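I closed on my house without touching a pen, and I'd like everyone to have that! My credit union, Parkgate, ran the whole thing through a program called Cidar: 58 pages, a notary on my laptop screen, and the deed sent to the county before lunch. The fee was 300 dollars less than the paper version. 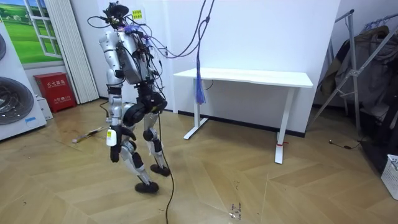

A reader, Myklebust, wrote in to object that older buyers like to sit across a table from somebody and ask questions, and that a screen makes it too easy to click past the escrow terms.

Fair point, and I did click fast in places. But I had the whole packet three days early — try getting that from a paper closing — and I read it at my own kitchen table with coffee.
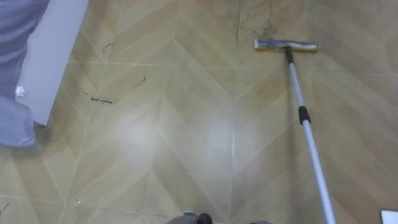
Lenders should send every packet early, paper or not. Mine showed a monthly payment of 1,699 dollars with the taxes broken out, and I had time to call and ask about them. You can do that kind of reading between chores, with the mop lying on the floor and the pole stretched out beside you, and come back to page 40 when your head is clear.

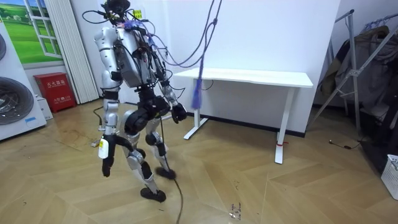

Counties that still insist on ink ought to give this a try for the next 100 loans and see how their clerks like it. I think they'd love it.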